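23 May 2018

Back on the alignment problem. The February result said that the hand-held gripper and the head camera agreed with each other well enough over a short reach and drifted apart over a long one. Musyoka thought the drift came from the clock. I thought it came from the marker poses. We agreed to change one thing at a time, and the clock went first as it was the easier of the two to change.

Method, so I can find it again. Each demonstration starts with a still hold, then a reach, then a second hold. The gripper's own camera gives one track, the head view gives another, and Ginach fits a single rigid transform between them over the first hold only. The error is then read off at the second hold. No smoothing, no refitting part way through. If the transform is right at the start and wrong at the end, the fault lies in the reach, and that is the part I want to see.

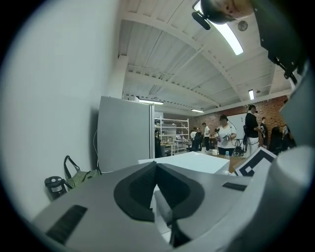 Photo: gripper camera, Ladlow working set

The wide lens on the gripper is still the weak point. Anything near the edge of the view is bent so far that a marker card there gives a pose which looks sensible and is wrong by a few degrees. The old lens model was fitted mostly from cards held near the middle. I have refitted it with cards out at the sides and kept both versions, named plainly this time - old and wide - after the mess in February when Sang loaded whichever file was newest.

Results in the order I got them.

Clock first. I shifted the head track against the gripper track in small steps and looked for the lowest error at the second hold. There was almost nothing to find. A hold is a hold, and a late frame of a still hand is the same as an early one. Shifting did help in the middle of the reach, so the clock offset is real and should be corrected, but it does not explain the gap at the end. Musyoka accepted this after some argument over whether the holds are truly still. They are not quite. He plotted the wobble and it is much smaller than the gap.

Then the lens. Out of 195 demonstrations, 93 passed the end test with the old model. With the wide model and nothing else changed, the same set gave 74 failures, so 121 passes. That is a better gain than I expected from one file. The ones that moved from fail to pass nearly all had a marker close to the edge at the second hold, as they should if the explanation is right.

The remaining 74 are mixed. I went through them by hand for most of the afternoon. A fair share have the markers on the gripper body seen at a shallow angle from the head, where a flat square can be read as tilting either way and the solver picks the wrong one. Others have the forearm or hand across part of the pattern. The pose then rests on too few corners and jumps.
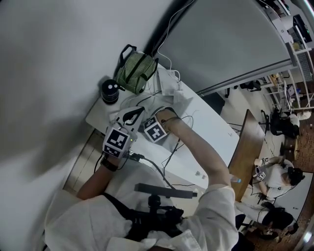 Head view: gripper and marker cube, both arms forward.

The cube matters more than I had allowed for. When it is in view beside the gripper, Ginach can use it to choose between the two tilts, and the flipped readings mostly go away. The trouble is overlap. If hand and cube share the same patch of the view the solver will happily give a pose for a pattern it can only half see. I have added a check on visible corners and set it to reject, not to repair. Fewer readings, but I would sooner have a hole in the track than a jump.

A side matter: Fisari writes its rotations in the opposite order to Ginach. I lost an hour to this. The error showed up as a steady offset that looked just like a badly fitted transform, and I had begun to refit it before checking. It is now converted on load, with a test that fails loudly if the order is ever changed back.

Musyoka wants to drop the shallow-angle cases from the count. I do not. They are ordinary reaches and any method that only works when the markers face the camera squarely is of little use at Ladlow, where hands go wherever the task sends them. We left it that the write-up will give 2 figures, one with those cases in and one with them out, and the first goes in the main table.

Still to do: run the corner check over the full set, apply the clock shift and the wide lens together, and see whether the gains add up or overlap. My guess is that they overlap very little. Also move the old lens file out of the folder Sang reads from.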